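Search the site
Enter keyword Go

Melahat Yalçınkaya has directed the adult evening school in Trallden for seven years. Enrollment reached 545 in May, and she attributes the growth to a change in hours.

"Our students work until six," she said. "Classes that began at five were of no use to them." 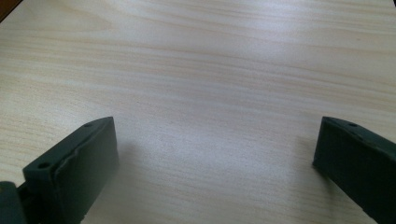
The later schedule required a new agreement with teaching staff, which Yalçınkaya described as slow but fair. Erdal Tekin, who teaches bookkeeping, was among the first to accept it.

"I lost my evenings - I gained a full classroom," Tekin said.

A second site in Jivura is under review.

We use cookies to improve your visit. Accept Manage settings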